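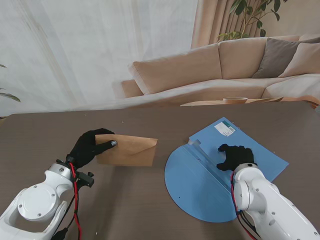

A kraft-paper envelope above a dark brown table.

Small post office in Desotton to keep its counter until next spring

The post counter in Desotton will stay open after all. The owners of the Pirihi grocery, where the counter has stood for 18 years, told customers in May that they could not continue with it, as the hours were long and the income from it was low. Now they have agreed with the parish to go on until next spring, with shorter opening times.

From next month the counter will be open from 10 in the morning until two in the afternoon. Parcels can still be collected from the grocery till until closing time, but it will not be possible to send registered letters or pay bills there in the afternoon.

The news in May was received badly in the village. A petition against the closing was signed by 1215 people, which is more than live in Desotton itself. Many of the names came from Womeck and from the farms on the other side of the river, where there has been no post office for a long time. For these people the nearest other counter is in Plodness, and the bus goes there only twice a day.

At the parish meeting, several older residents said they still send and receive most of their papers by letter. One woman explained that her pension forms, hospital dates and the rent agreement all come in envelopes, and she does not want to do these things on a telephone. A man who makes fishing flies at home said that he posts small orders every week, and that a trip to Plodness takes him the whole morning.
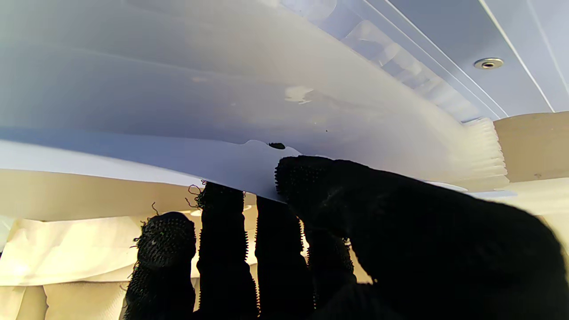
The parish will pay a part of the heating and lighting costs of the counter during the winter. The rest must be covered by the grocery. The meeting accepted this with 74 votes, and only a few people were against it. Some of them asked why public money should go to a private shop, and they wanted to see the costs in writing before the next meeting. The parish has promised to put these on the notice board by the church.

What happens after the spring is not decided. One idea is to move the counter into the old school building in Womeck, which has a ramp and better parking. Another is a post van which would stop in both villages. The parish will ask residents for their opinion in the autumn, and the question forms can be returned at the counter or put in the box at the village hall.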